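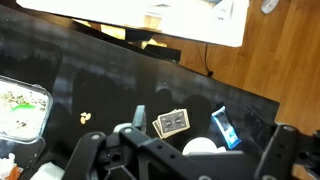
About Clillo

Clillo integrates and tests robot arms for handling small, mixed items. The company was founded by Jouko Seppälä and works from a single site, with an office on the upper floor and the test hall at ground level. We do not manufacture arms. We fit grippers, wrist cameras and control software to arms supplied by others, and we test the result on ordinary household and packaging goods before it goes to the customer.

Our two product lines are Sirell, a two-finger gripper, and Vilel, the software that plans and records each grasp. Both are sold separately. Sirell fingers are replaceable with a hex key and no recalibration is needed after a change.

Test items

The item library holds 184 objects, catalogued by mass, stiffness and surface. Playing cards, wrapped snacks, food containers, nuts and tissues are all in regular use. Thin items lying flat are the most difficult group, and glossy surfaces cause more false depth readings than matt ones. Results are logged by item and by finger type. A failed grasp is kept in the log with the same detail as a successful one.

Open day

The test hall is open to visitors twice a year, in March and in the autumn. The next open day is Wednesday, September 11, 2024. Demonstrations are run in groups of up to 22 and last 67 minutes, including time for questions. The programme is as follows:

Introduction to the hall and safety rules
Picking from a cluttered tabletop
Finger change on Sirell
Reading a grasp log in Vilel

Visitors may bring one small item of their own for the tabletop session. Liquids, glass and anything heavier than the gripper's rated load will be refused. Flat shoes are required on the hall floor. Photography is permitted except at the customer bench.

Getting here

The entrance is on the Pelkonen side of the building. Parking is limited and should be requested when booking. Bookings are taken by telephone on extension 3215 or at reception.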